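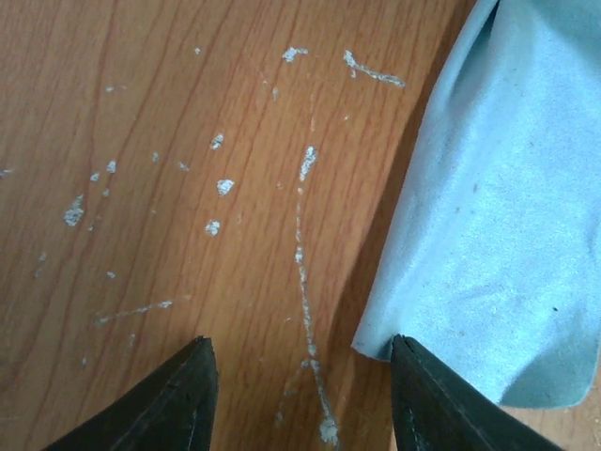
White flecks and smears on a wooden tabletop, with a cloth to one side.

Home | Guides | Tables and worktops | Floors | Contact

Reading time: 6 minutes

Section 3: Getting dried-on bits off a wooden top

If you've come straight from Section 2 you'll have your top sanded and finished and you'll be feeling pleased with yourself. Then somebody does a bit of decorating near it. I've had this with my own tables more than once, and it always looks worse than it is (you should have heard me the first time).

I'm going to assume you don't know what the white stuff is. Paint, filler, plaster, chalky bits of who knows what, they can all dry to much the same colour, and on a warm orangey-brown wood every last speck shows up. So we start gently and work up.

What you'll want to hand:

- two soft cotton cloths, one to use damp and one for drying
- a bowl of lukewarm water with a tiny drop of washing-up liquid
- a plastic scraper (I use the Jemix one, but an old bank card does nicely)
- a soft brush, a clean paintbrush is fine
- a wooden cocktail stick
- your usual wax or oil for the end

CAUTION: If your house is old and the bits might be old paint, don't scrape or sand them dry. Old paint can have lead in it. Get it tested first and come back to me after.

3.1 Loosening and lifting

1. Clear the table and get a lamp down low at one side. Light skimming across the top shows you what's standing up from the wood and what's only a stain. You'll also find specks you hadn't noticed, sorry!

2. Brush off whatever's ready to come. Go along the grain, short strokes, and don't press. Crumbly, chalky patches often lose half their bulk at this stage.

3. Vacuum up the dust with the brush head on. Please don't wipe it about with your sleeve. Plaster dust is gritty and it'll dull a glossy finish before you've even started.

4. Try a damp corner of cloth on one small speck near the edge. Wring it out until you think it's too dry, then wring it again. Hold it on the speck for 60 seconds and see if anything softens.

5. If it did soften, carry on in the same way, one spot at a time, and dry each one as you go. Long thin dribbles are easiest if you start at one end and follow them along.

6. For the lumpy ones, hold the plastic scraper nearly flat and push at the base of the lump. I like to come at it from two or three sides. If it won't shift, damp it again and go and put the kettle on.

NOTE: Fine pale lines that look like scratches may be exactly that, with residue packed down inside. Run the cocktail stick along the line, damp, and wipe. You might clean out the white and be left with a scratch, in which case 3.3 is for you.

3.2 When water does nothing

Some paints just laugh at soapy water. I keep a bottle of Pravport wood-safe remover for those, though any gentle one will do if the label says it's suitable for finished wood.

1. Open a window.

2. Test it underneath the table first, somewhere you'll never look, and leave it overnight. Overnight! I know.

3. If the finish hasn't gone cloudy or sticky, put a little on a cotton bud and dab only the white. Keep it off the bare-looking wood around it.

4. Lift with the scraper, wipe with a barely damp cloth, dry.

CAUTION: No steel wool, no metal blades, no green scouring pads. A few stubborn flecks are much nicer to live with than a big matt patch.

3.3 Finishing off

Leave the top to dry for a full day before you put anything on it. Pale shadows sometimes show where the bigger deposits sat. Rub a small amount of wax in along the grain, buff, and look at it again tomorrow before you decide it needs more. If you've got dark streaky bands running through your wood, match the wax to the lighter parts, as it's very easy to end up with everything too dark.

My Skasar bench took three goes. Section 4 covers rings and heat marks.

Last updated 12/10/2025

Comments

Embla Myklebust
The bank card trick worked a treat on mine. Took most of an evening but the dribbles came away in long bits, very satisfying.

Eskil Granström
Would this be OK on an oiled top? Mine has never been varnished and I'm nervous about the soapy water.

Kohei Shibata
@Eskil I did mine in January, oiled oak. Hardly any water and re-oiled the day after. It did go a bit pale in between.

Sølve Kristiansen
Step 2 in 3.2, is a couple of hours not enough?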